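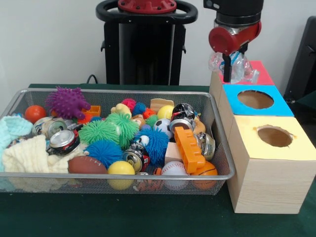 Home | Features | People | Town | Archive

Clearing out the house on Furkurton Road

By Mathias Bachmann
09/02/2023

Borghild Westerberg answers the door with a roll of tape on her wrist like a bracelet. Come in, mind the boxes, no the other boxes. She has been emptying her mother's house since February. Still going. Two bedrooms done, one to go, and then the cellar, "which I'm not talking about today."

Her mother, Marlies Prantl, moved to a ground floor apartment near the river in winter. Stairs were the problem. She is fine, she is in good spirits, she phones a lot. "She'll call while you're here," Westerberg says. "She wants to know what I found."

So what did she find? Letters, mostly. Curtain hooks. Keys to nothing. 11 umbrellas, and she did count those, because her brother bet her there would be fewer. "I won a lunch. I haven't had the lunch."

We sit in the kitchen, the only room with chairs left in it. Coffee in a measuring jug. I ask how a person starts on a job like this, and she laughs at me for a bit.

"Badly. I started with the photographs. Don't do that. I sat on the floor for an entire weekend and at the end I'd moved one album from the left side of me to the right side."

After that she called Burgi Brunner, who used to run the thrift store on the square and now helps families sort. Brunner comes for three hours at a time, never longer. Her rule is you get tired and start throwing out the wrong stuff. Or keeping the wrong stuff, same thing.

"Burgi made me do the linen closet first," Westerberg says. "Sheets. You can't get sentimental about a fitted sheet. Well, I did about one. But we got through it by noon and I could see a shelf, an empty shelf, and I thought okay."

I reached Brunner by phone later. Bad line, she was in a car. "People think I tell them to get rid of things," she said. "I don't care what they keep. I care that they've picked it up and looked at it." Did Westerberg argue? "Over the sewing machine. She was right about the sewing machine."

Ah, the sewing machine. A Nägeli, black, heavy as a stove. It was her grandmothers, then her mother's. Westerberg doesn't sew. She had it down for the sale, then took it off, then on again. It's in her hallway now. "I bang my shin on it every morning. My daughter says she'll learn. We'll see."

The furniture was harder than she expected, in a dull way. No one wants it. The big wardrobe doesn't come apart and doesn't go through the door, so it must have gone in before the door was changed. Her neighbor Ferdinand Aigner took the dining table and 2 of the chairs and won't hear of money. He brought soup instead. "So I paid him with a table and he paid me with soup, I don't know who's ahead."

The phone goes. It is Mrs. Prantl. Westerberg puts her on speaker and I say hello. She wants to know if I take sugar and whether anyone has come across a blue tin with buttons in it. Not yet. "It's in the cellar," says Mrs. Prantl. Westerberg puts her forehead on the table.

Was there a fight, at any point? A small one. Over the recipe cards. Her mother wanted them thrown out, she knows them all by heart and her handwriting embarrasses her. Westerberg hid them in the car. "I told her last week. She was quiet and then she said the plum cake one is wrong, she left out the vinegar on purpose so her sister couldn't make it."

She has written in the vinegar.

What's left is the back bedroom, her own as a girl. She's been putting it off and knows it. The wallpaper is still up, yellow with small boats. She asked the buyers if she could have a strip and they said take teh whole wall if you like, we're painting.

Handover is in 10 days. I ask if she will be done. "No," she says, and gets up to look for the scissors.

Related items
- Selling secondhand furniture: what goes and what stays
- The last button shop in town
- Moving a parent: readers write in
- Plum cake, with and without vinegar

Contact the features desk | Copyright 2023, all rights reserved | Back to top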